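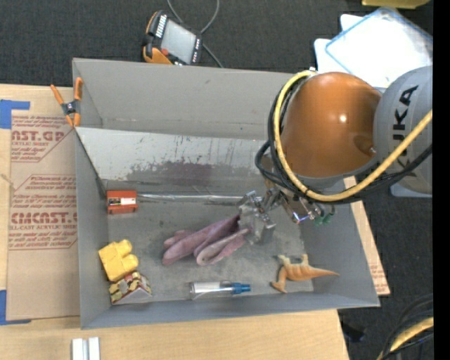
Unit 4: Mixed bins and how we sort them
Course notes, Household and Workshop Storage
Instructor: Izzati Latuheru

Welcome back! This is my favorite unit of the whole course, so bear with me if I run on a bit. Up to now we've worked with tidy groups (all boxes, all cloth, all bottles). Now we get to the mixed bin, where a glove can end up in with a toy block and a bottle, and you have to decide what any of it has in common.

Key terms

Rigid item: keeps its shape when you lift it. Small boxes and building blocks belong in this group.
Soft item: changes shape when you lift it. Gloves are the classic case, and they're great fun to think about, with all those fingers going their own way.
Roller: anything round enough to travel if the bin tips. A cylindrical bottle on its side is a roller. Stand it up and it's a tipper instead!
Nester: a small item that settles against or under another one. Corners are full of nesters.

Reading a bin before you empty it

Look straight down first and name the groups out loud. Then check the corners and the back wall, where small boxes like to hide. A block resting on a little box counts as two items, and students miss the lower one every single year.

Soft items spread. A purple glove lying open on a gray floor takes up far more room than the same glove folded, so measure it both ways and write down both numbers. The Kerekes method asks for the folded size only. I prefer the older Stornel sheet, which has a column for each.

Labels: note which way they face. A box with its label toward you can be sorted without being touched, and that saves a surprising amount of time over a full shelf.

In-class exercise (15 minutes)

Work in pairs. One person calls the group, the other writes. Use an open-topped bin with up to 27 items in it, no lids, no dividers. Swap halfway.

For September

Read the Juvon chapter on shallow bins, page 80 onward. Bring one soft item from home, the floppier the better!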